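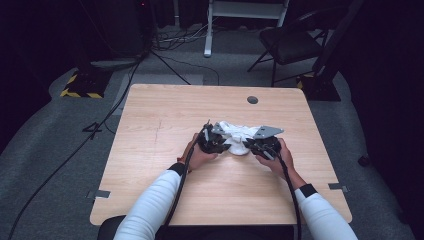 Cloth folding by hand-held grippers: how many examples before it's worth training?

Forum: Learning from demonstration > Gathering data
17 replies, showing the first page

tansybrook
Hello everyone, and thank you to whoever runs this board, because I have been reading it over my lunch for most of the spring and have learned more from it than from anything else. I've finally got something of my own to ask.

We are a very small group working on soft things (cloths mainly, with a plan to move on to sleeves and socks if we survive the cloths). The project is called Siltlow. We collect with a pair of hand-held grippers, one in each hand, both on cables, and a camera up at head height looking down at the table. The cloth is plain white. Each example starts with the cloth crumpled and finishes with it folded in half twice, and in between the person picks it up, passes it from one gripper to the other, finds an edge and lays it down.

As of this morning we have 182 examples that I'd be happy to show my mother. We also have a larger heap that I wouldn't. My question is whether I should train on the good ones now and see what comes out, or keep going until we reach the 1,008 in our plan (that number is simply what fits in the hours we've got, please don't read anything clever into it).

Second question, if anyone has the patience: the middle part, where both grippers have hold of the cloth together, is where all our people slow down and dither. Do you keep the dithering in?

old_pennant
Welcome! Train now. Train tonight if you can. I can't tell you how many weeks I lost by waiting for a full set, and then the first run showed me that the gripper opening was being recorded one step behind the hand position, so every single example had to be put right. You will learn more from a bad model on 182 than from another fortnight of folding, and your folders will be glad of the rest.

On the dithering, I keep it in. Cloth is awkward stuff and a person feeling about for the edge is doing real work.

quillfeather
I'd go the other way on the dithering, with respect to old_pennant, whose posts got me started on all this. There's dithering that is searching, and there's dithering that is somebody wondering what to do next. If the grippers are both closed on a bunched-up cloth and nothing moves for 3 seconds, your model will learn to stand there holding a bunched-up cloth. Ask me how I know! We had one that would pick the thing up beautifully and then just hold it, like a person waiting for a bus.

What we did was trim any stretch where neither hand moved, and leave the slow searching alone. It took an afternoon to write and it made more difference than doubling the set.

old_pennant
Fair, and I'll give you the dead stops. My worry is with people who trim by speed alone, as the handover has a slow bit that matters very much. One gripper has to wait until the other has properly got hold. Cut that out and you get a model that lets go too early and drops the cloth on the table every time.

mossy_kettle
Can I put in a word about the table? It looks lovely, that pale wood, but a white cloth on a pale top gives the camera very little to go on, and you've got white sleeves coming in from the near side as well. The cloth and the cuff are going to look rather alike to it whenever they get close to one another. The wristbands help, being black, and so do the grippers. But I would put a dark mat down for part of the set, or change the cloth, or both. Do mix it up though. If you swap everything to a dark mat halfway through you'll have two little sets that don't know each other.

tansybrook
Oh, that's a very good thought about the sleeves, and one I'm slightly cross not to have had myself. I can do grey and blue cloths easily enough. Would you change the clothing too?

mossy_kettle
I would. Short sleeves, dark sleeves, whatever people turn up in. The one thing I'd keep the same is the bands.

harrowgate_ish
Slightly different angle from me, and I hope it's of use. Look at your cables. On our first rig (Mekska grippers, an early pair, very sturdy) the leads came back over the near edge of the table and down to the floor much as yours do, and it was fine until somebody reached for the far corner. Then the lead pulled, the wrist turned a little to make up for it, and there was a small odd twist in every far reach. The model learnt the twist. It was rather sweet to watch on an arm with no lead to pull against, but it cost us the corner every time.

Have one of your folders reach as far as the cloth will ever go, with the grippers turned both ways, and see whether the lead goes tight. If it does, give yourself more slack.

quillfeather
Seconding this. We went over to Wavow's cordless ones in the end and I have mixed feelings, I must say. No tugging, but they're heavier at the back and people's arms tire sooner, and tired arms fold differently. After an hour the cloth hardly leaves the table.

harrowgate_ish
I've heard that from other people too. We stop at forty minutes, cables or no cables.

rinaldi_bench
I look after the cloth set over at Rinaldi, so take this as one team's habit. I don't agree that you should train only on the good ones. Those where the fold goes wrong and the person puts it right are the most useful things you own. If a gripper loses the corner and picks it up again, keep that. What I'd throw out is anything where the person gave up, or where the gripper readings dropped out.

We hold back 2 folders completely, people whose examples never go into training, and test against those. It's the only check I trust, because folding is as personal as handwriting.

tansybrook
The heap I was ashamed of is full of lost corners! I'd put them aside as failures. I shall go back through them after tea with a kinder eye.

old_pennant
Do, and then train on the lot. I still say tonight.

mossy_kettle
I still say mat first. One day won't hurt.

tansybrook
Going to split the difference, if you'll both forgive me. I'll set off a run this evening on what we have, corners and all, with the dead stops trimmed as quillfeather describes, and start on coloured cloths and a dark mat in the morning. I'll check the leads before anybody picks up a gripper. Will post the loss curves here when they're done, along with a clip of whatever the arms make of it.

quillfeather
Please do post the clip, even if it's only the bus stop. And could you say how you're marking the start of the handover? We go by the second gripper closing, but I've never been happy with it.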